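# Why Do Strawberries Wear Their Seeds on the Outside?

*And other rude questions about fruit*

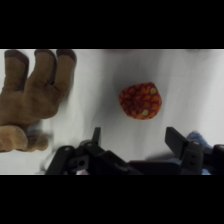 **By the Iswood Garden Kids' Page** | Reading time: one bowl of fruit

Most fruits are private about their seeds. An apple hides them in the middle. A peach locks its single seed inside a pit hard enough to hurt your teeth. Then there is the strawberry, which walks around in public with its seeds stuck all over its coat.

Except those aren't seeds. Sorry. It's going to be that kind of article.

## The specks are the fruit

Each little speck on a strawberry is called an **achene** (say it "uh-KEEN"). An achene is a tiny, dry, complete fruit, and the real seed is inside it. So when you eat one strawberry you are eating a couple hundred fruits, which ought to count for more than it does when a grown-up asks if you've had any today.

One summer the kids in our Clanden garden club picked the specks off a single large berry with tweezers. They got 291. It took most of an afternoon and the berry was not in good shape afterward.

## Then what is the red part?

The red part is the bit of the flower that used to hold everything up. Look at a strawberry flower and you'll see white petals with a yellow bump in the middle. That bump is covered in tiny parts called **pistils**, and each pistil can become one achene.

First, though, it needs pollen. Bees do most of the delivery work, and they are not paid. Once a pistil gets its pollen, the seed inside starts to grow and sends out a chemical signal that tells the bump underneath to swell. The bump gets fat, then juicy, then red, and then somebody puts it on a shortcake.

If the bees miss a patch, no signal comes from there and that part stays small. This is one reason you sometimes find a berry shaped like a boxing glove. It tastes fine. Eat it first, before your brother notices it's bigger.

## Why bother being red?

A plant can't walk. If all its seeds dropped straight down, the baby plants would be crowded together, fighting over the same light and water, like cousins on one couch.

So the plant hires animals. A bird sees something bright and sweet, eats it, and flies off. The specks are tough enough to travel all the way through the bird and come out the other end somewhere new, with a small helping of fertilizer. (You know what the fertilizer is. We don't have to say it.)

Until the seeds are ready, the berry stays green or white and tastes sour. Red means the store is open.

## The backup plan

Strawberries also have a sneakier trick. They send out long, thin stems called **runners** that creep across the ground. Where a runner touches good soil, it can grow roots and leaves and turn into a whole new plant, an exact copy of its parent. Gardeners love this until the strawberries reach the lettuce.

## Is a strawberry even a berry?

No. To a botanist - a scientist who studies plants - a berry is a fleshy fruit that grows from one ovary in one flower, usually with its seeds tucked inside. By that rule:

| Food | Berry? |
|---|---|
| Strawberry | No |
| Raspberry | No |
| Blueberry | Yes |
| Banana | Yes |
| Tomato | Yes |
| Eggplant | Also yes |

You may share this at dinner. You may be asked to stop.

## Try it yourself

You need one ripe strawberry, a paper towel, and a magnifying glass.

1. Find a speck and look for the fine thread sticking out of it. That's what is left of the pistil.
2. Ask a grown-up to cut the berry in half from top to tip.
3. Look for pale lines running from the middle out to the skin. Those are the pipes that carried food and water to each achene.
4. Eat your experiment.

**Words to keep:** achene, pistil, runner, botanist, shortcake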